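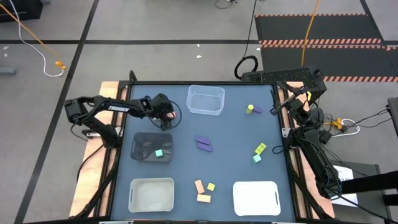
A clear plastic bin, one of four containers on the table.

Container lending: where things stand

29 September 2020

The container lending program in Humel has been running since June, and enough people have asked how it is going that it seems worth giving the numbers in one place. We have lent out almost 3,000 food containers. Of those, 2,056 have come back. Most of the rest are not overdue, as the loan period is four weeks and September was a busy month.

For anyone who missed the earlier item, the program works like this. You pick up a container with your takeout order or your bulk goods, and you bring it back to any drop-off point when you are done with it. There is no charge if it comes back within the four weeks. After that, the deposit on your card is used to replace it. You can still bring it back later and get the deposit returned, minus a small handling fee.

There are now 11 drop-off points. The newest is inside the Brinkmann hardware store on Mill Street, next to the key counter. The one at the Zekdale bus station has moved from the waiting room to the ticket hall and can be used any time the station is open. The bin at the old library closed in August and will not be coming back while the roof work goes on. If you have a printed map from the summer, please cross that one off.

A few things would help us with washing and sorting.

Rinse the container before you return it. It does not have to be spotless, as everything goes through the commercial washer at Vevisier, but dried sauce often needs a second cycle.

Bring the lid. We are short on lids, mostly for the medium size, and a container without one has to sit on the shelf until we can match it. If you find a lid at home later, drop it off by itself. You will not be asked for the container number.

Leave labels alone. The sticker on the bottom is how we check a container back in. If it has already come off, write your card number on a piece of paper and put it inside.

We have also been getting containers that are not ours – yogurt tubs, deli boxes, and a fair amount of glassware. We can't lend these out. Clean glass jars with lids are passed on to the Saturday food market, which can use them. Everything else goes to regular recycling, so you save us a trip by putting it there yourself.

Several readers asked about a larger size for families. Two sizes are being tried at the moment, one for soups and stews and one flat enough for a tray of baked pasta. The soup size leaks a little when it is tipped, and the supplier is sending a different gasket. The flat one has held up well so far and should be at all the drop-off points by the end of next month.

Restaurants and shops that would like to join can pick up a form at the Vevisier front desk. There is a short wait for new partners while we build up stock. Questions about cards, deposits or missing containers should go to Nisha Chaudhary, who is at the desk on weekday mornings. Please have your card with you when you come in.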